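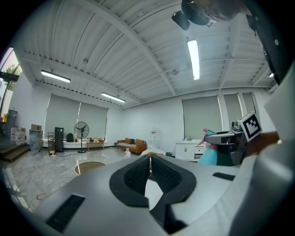

Two years ago in August I left my salary job and opened a small business alone. People write to me and ask how I did it, so I will try to put it in one thread. English is my third language, please be patient with me. 1/

The business is called Pakesis. I design and print labels and small packaging for people who make soap, candles, honey, tea. Most of my clients are also one-person companies. 2/

My first mistake was the price. I asked friends what they would pay, and friends want to be nice but they also don't need 200 honey labels. So the number I got from them meant nothing. 3/

I charged 70 for a full label design. One job had 13 rounds of changes. When I divided the money by the hours I closed the laptop and went for a walk. 4/

Now I include two rounds in the price. The third round costs extra and this is written in the offer, in the first paragraph, before the client sees the total. Since then almost every client needs exactly two rounds. 5/

Second mistake: I did not have a contract. I thought a contract would look unfriendly coming from such a small company. Then a client in Festden stopped answering after I had already paid for the paper. 6/

I never got that money. It was 1,051, and for me at that time it was the rent and the food. I am still a little bit angry when I type this number. 7/

After this Raili Kemppainen helped me. She had a bookbinding shop for many years and she let me read her old contract. One page and a half, normal words. I changed it for my work and I still use it. 8/

She also told me to take half of the money before I order any material. I was afraid to ask for it. The first client I asked said "of course" and paid in the same hour. 9/

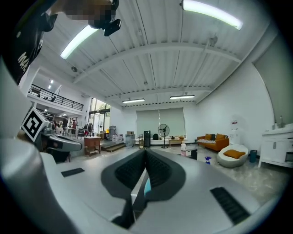 Long lights, long afternoon.

Third thing, and I am less sure how to explain it. When you work alone you don't have anybody to tell you that the day is finished. I answered emails at 11 in the evening and clients learned that I answer at 11 in the evening. 10/

Now there is a line in my email signature with my hours. Two people complained. One of them is still my client and she writes to me only in the mornings now. 11/

About getting clients, because this is the most common question. In my first year I sent 58 cold emails. I wrote each one by hand, with something about the person's product. Four people answered and one bought. 12/

That one was Karppinen, a family that makes tar soap. They told another soap maker, and she told the people at the Likenach market, and from this market I got roughly half of my clients. I did not plan any of it. 13/

So should you send cold emails? I would still say yes, but send fewer, and go in person to the place where your clients stand all day behind a table. Bring samples they can touch. Buy something from them also, it is only polite. 14/

Things I paid for and did not need: a logo from an agency (I am a designer!!), a scheduling app, a thick planner, business cards with a gold edge. Things I should have paid for earlier: an accountant. 15/

My accountant costs me less every month than I spent on wrong paper in one spring. She found a deduction in our first meeting that I had missed two times. 16/

I don't earn more than in my old job yet. Last year it was a bit less. This year it will maybe be the same, if autumn is good, and autumn is usually good because everybody wants gift boxes. 17/

Somebody asked in the replies about insurance. I have the basic one for the equipment and one for liability. I compared three offers and it took a whole day, I will write about it separately when I find my notes. 18/

If you want the contract text, write me a message and I will send it. Please have somebody from your own country check it first, the rules are different everywhere. 19/

Also yes, I still do labels for honey. Orders for the gift season are open until the end of the month. 20/20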